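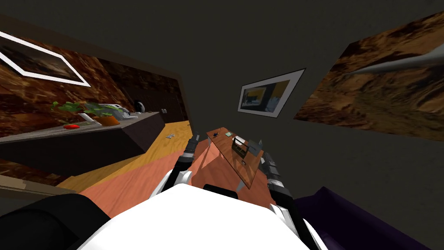
# Watside Recipe Cards

By Yasmine Badawi – 2023-10-21

We use cookies to keep you signed in. Accept / Manage

Hi! I typed up 719 handwritten recipe cards from the old Watside supper club, and this folder is the result. My aunt had them in two shoeboxes in Domedstead and I got carried away (I started in September and my wrists have opinions).

## What you get

- `cards.csv` – one row per card, with title, ingredients, method and notes
- `units.csv` – what I think "a teacup" and "a good knob" mean in grams

## Stuff to know

I left the spelling alone, so "marjerine" stays. 11 cards were too stained to read and have a blank method. Oven temperatures are in Fahrenheit unless the notes say gas mark. The Adeleke family's cards are the best of the lot, go straight to the ginger loaf!

Please don't sort by title and expect sense – nine different cards are just called "Pudding".

## Using it

Cook from it, print it, share it. If you publish something, a link back would be lovely.

## Comments

**ostus_bakes:** Made the ginger loaf, needed 15 more minutes at 300. Still great.

**Pru:** Is card 88 missing the eggs?

**Yasmine:** Pru, no eggs on the card either. I'd add two.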